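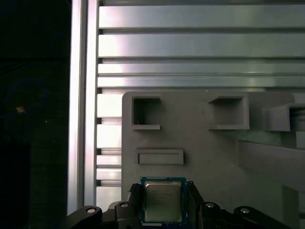
4.3 What the word "refurbished" is made to carry

The case for buying used office desktops rests on a claim that is seldom tested: that a refurbished machine will go on working long enough to put off the purchase of a new one. Sellers repeat it, and so do most of the purchasing guides we read. We do not say that the claim is false. We say that the records we were given cannot support it, and that a good deal of the literature leans on records of the same kind.

Our sample came from three sellers, Troltari, Raswood and Plarico. Between them they supplied paperwork for 184 desktops sold to schools and small offices. For 160 of these the sales sheet used the word "refurbished." Only 40 came with any note of which parts had been taken out, tested or replaced. The rest had a tick in a box, and in several cases the box was labeled "complete" with no further hint as to what had been completed.

The sellers do not mean the same thing by the word. At Troltari a desktop is refurbished once the drive has been wiped and the case cleaned. Raswood adds a memory test and a fresh power cord. Plarico's written policy asks for a full inspection, but the policy does not define one, and the sheets we saw were no more detailed than those of its competitors. A buyer comparing the three on price is comparing different services under one name. The Namboodiri index, often used to rank such sellers, gives all three the same score because it records only whether refurbishment took place.

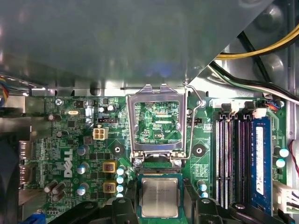
Processor swaps are the part of the trade where the paperwork is weakest. A drive has a usage log that can be read years later, and a failing power supply usually shows itself early. A processor moved from one desktop to another leaves very little behind it unless somebody writes it down. Yet the step is an easy one to describe. In the Dell desktop board in Figure 3 the load plate is up and the socket is empty, with the contact area open to view; a note made at that point would take a line or two and could give the condition of the contacts and the part number going in. We found no such note on any sheet from Troltari, and the few from Raswood gave the processor's speed and nothing else. It follows that when a seller reports a low failure rate for upgraded desktops, we cannot tell which desktops were upgraded. The rate may be right. It may also be an average over machines that were never opened.

Figure 3. Desktop motherboard with the processor socket open and the load plate raised.

Plarico's brochure puts the point more boldly, stating that 2,000 desktops have passed through its benches with "almost no returns." We asked for the return records and received a summary. Returns were logged only if the buyer paid for shipping, and only within the warranty period. A school that put a dead desktop in a cupboard – a common outcome, if the buyers' comments are any guide – would count as a satisfied customer.

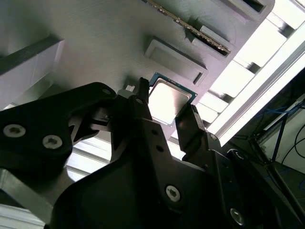

One respondent at Raswood objected that we were asking a low-margin business to keep the records of a laboratory, and added that "if I write down every chip, the price goes up and the school buys new." The objection deserves a fair hearing. More paperwork does cost money, and the sheets we have in mind would not be free. But the argument assumes the thing in dispute, namely that a used desktop with thin records still saves the buyer money over its life. Without dates of repair and dates of failure, neither we nor the respondent can say so.

A narrower claim does survive. Buyers who received one of the detailed sheets could at least match a later fault to a part, and some used the sheet to get a repair under warranty. That is a reason to ask for the sheet. It tells us nothing yet about how long the machines last, and Section 4.4 therefore treats service life as unknown for all three sellers.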